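Trila: simulated collection gallery

Home / Projects / Trila / Gallery

Trila is the manipulation dataset maintained by the Sturnside group. This page covers the simulated half of the collection, recorded in the Grorkville scene set. The real-arm half has its own page and uses a different camera mount, so the two should not be compared view for view.

The simulated half currently holds 1,943 recorded episodes. Of these, 1,821 passed the replay check and are included in the release. The other 122 are kept in a separate archive with the reason for rejection stored beside each one. They are available on request but are not part of any published split.

How episodes are recorded

An operator drives the simulated arm with a hand controller. Each episode begins with the arm in its start pose and ends when the operator presses the stop button, whether or not the task has been completed. Success is labeled afterward by a script that compares object poses with the goal region. Episodes the script cannot decide are passed to Loretta Schumacher for a manual label.

Joint positions, gripper width and the operator's commands are logged on every simulation step. Images are rendered later from the logged states. A change to lighting or texture therefore requires a new render pass but no new driving. Most of the archive has been rendered 2 times, once with the plain materials and once with the randomized ones.

Surfaces and materials

The randomized pass draws from 27 surface textures. Some are close to real table finishes. Most are not, and several are mottled or speckled to the point where small parts are hard to separate from the ground by color alone. Textures are drawn independently for the work surface and for the objects, so a pale object can land on a pale ground. Draws of this kind are left in. Filtering them out in an early build produced a policy that relied on brightness and failed on the darker table in the Sturnside lab.

Texture scale is also randomized. At the largest setting a single blotch may cover more of the view than the part being handled. At the smallest setting the pattern turns to noise after the images are downsampled for training. Hammad Baloch has proposed narrowing the range at the small end. The current release still uses the full range.

Camera placement

The views for this set include part of the robot's own gripper. The gripper is not masked. Its position in the view is nearly constant within an episode, and the model is expected to learn it as a reference. Users who want masked images can generate them from the segmentation pass, where the gripper has its own label.

Parts often enter the view from one side and run out of it again at close range. No attempt is made to keep a whole object visible. The overhead stream can be used where full object extent is needed.

Rejected episodes

The replay check runs the logged commands from the same start state and compares the final poses. An episode is rejected if any object ends outside the tolerance. The most common cause is contact between a thin part and an edge, where small differences in the solver grow over a few steps. The second most common is a dropped controller packet. Changing the solver settings to save the first group was tested with the Sârbu planner in the loop, and it moved failures from one object class to another without reducing the total.

File layout

Each episode is one folder with a state log, a command log, a label file and the rendered streams. Texture and lighting draws are stored in the label file with their seeds. Folder names carry no meaning and should not be parsed. The split lists are plain text, one folder name per line.

Gallery

Gripper view, randomized pass. Gray rod from the left, off-white slab from the right, dark speckled ground with a lighter patch at upper left. Gripper along the lower edge. 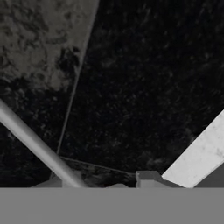
Can the simulated episodes be used for training without the real-arm half?

They can, and the split lists are arranged to allow it. Train on the simulated split alone, then hold back part of the real-arm set for testing. Results on simulated test episodes should be reported separately, as they do not predict performance on the real arm.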